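Chapter 7
Care and Adjustment of Hand-Held Grippers

After reading this chapter, you should be able to inspect a pair of finger pads, set the jaws so that they close evenly, and keep a service record that another person can follow.

Key terms: finger pad, jaw travel, pad wear, witness mark

7.1 Why the Pads Come First

The earlier chapters treated the arm cell at Albridge as a complete machine. This chapter turns to the hand-held grippers used to record grasps for that cell. Their faults are usually small and slow to appear. A pad that has worn smooth on one side still closes and still holds a rigid block, but it lets a soft object turn as it is lifted.

The service schedule used in this book is the one written for the Storkura cell. Pads are inspected after every 20 hours of use and replaced in pairs after 205 hours, whatever their appearance. A new pad is never fitted opposite an old one. Frame screws are checked at the same inspection, with the jaws fully open and the cable unplugged.

7.2 The Soft-Object Check

When the pads have been fitted, the jaws are closed on a rigid gauge and then on a soft object. A plush toy serves well – its surface gives under load, and any difference between the two pads soon shows as a twist. The grip is held for up to 36 seconds and the result is entered in the record, together with the pad numbers. If the toy turns, the pads are removed, the seats are cleaned, and the check is repeated from the start. Figure 7.1 shows a toy held between the pads, with a second gripper alongside.

Figure 7.1

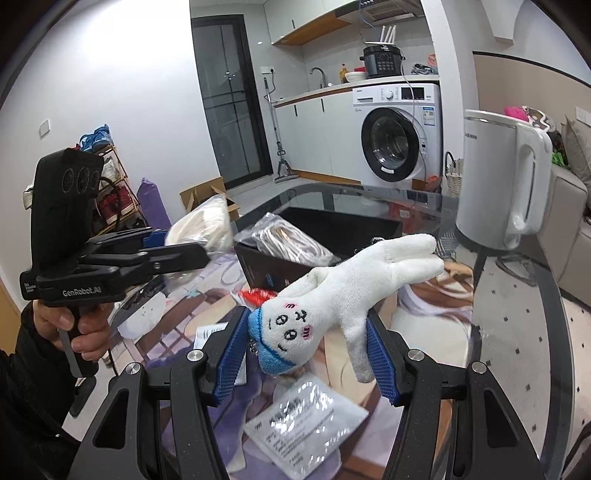

Mogensen, in a note on the first edition, objected that a single soft object is too few, and asked that the check be repeated with something heavier before the gripper is returned to use.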